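Sorting the drawer of doom onto a table - anyone else do it this way?

Brurbridge Home Forum > Tidying and Storage

berryjam64
Right, I need to talk to people who will understand. I've started tipping the entire drawer of doom out on the table before I decide on anything, and it is the most satisfying job I've done all June! Before, I'd stand there poking about in the drawer, take out a dead biro and call it tidied. With everything out on a cloth you see what you've got. Who else does this?

Csenge Szénási
Me! I set a timer for 20 minutes and stop when it goes, even if I'm mid-pile. But do you put a cloth down first? My table is lovely to look at and scratches if you breathe on it.

berryjam64
Always a cloth, and a printed one over the plain table cover. It's my favourite, orange berries and green leaves, and you can gather up the corners if visitors come (yes, I have done this).

tinlidtony
Going to disagree. Tipping it all out means you've got to deal with all of it, and if the phone rings you're eating dinner round a heap. I do one corner of the drawer at a time and it never leaves the kitchen. Also a patterned cloth is a terrible idea, small things vanish on it. Plain white every time.

Máté Virág
With Tony on the cloth, against him on the tipping. A corner at a time is how I ended up with 6 tape measures, one in every corner! But my mum's old Konuline sheet is plain cream and I can spot a washer on it from the doorway.

tinlidtony
Half a convert is fine by me. What would you even need 6 for?

Máté Virág
Measuring the other five.

Csenge Szénási
What about balls? Ours turn up in every drawer in the house and I never know if they're toys, sports or dog. Gulyás (the dog) has firm views.

berryjam64
Balls get their own tub, no debate! Same with pens, they go in an old Devorix biscuit tin. Toothpaste straight back to the bathroom. Anything metal and fiddly goes in a jar and I give myself 2 weeks to find out what it opens. Sponges I'm less strict about.

tinlidtony
Two weeks? I've got keys from three houses ago.

Csenge Szénási
Go on then, show us the heap. I want to see this cloth as well.

berryjam64
With pleasure - and Tony, the pattern is staying!
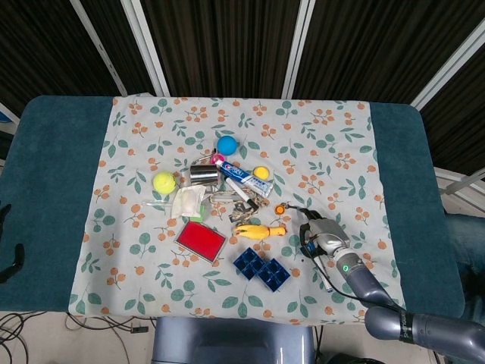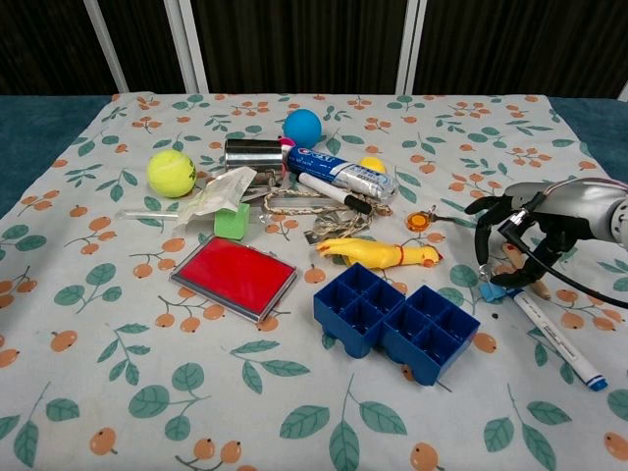 The heap on the berry cloth, tennis ball, blue ball, toothpaste and all

Máté Virág
Love that cloth, I take back half of what I said. Is that a rubber chicken in the second one?? Which tub does that go in?

berryjam64
Its own tub. Obviously!

tinlidtony
Still say plain white. Good chicken though.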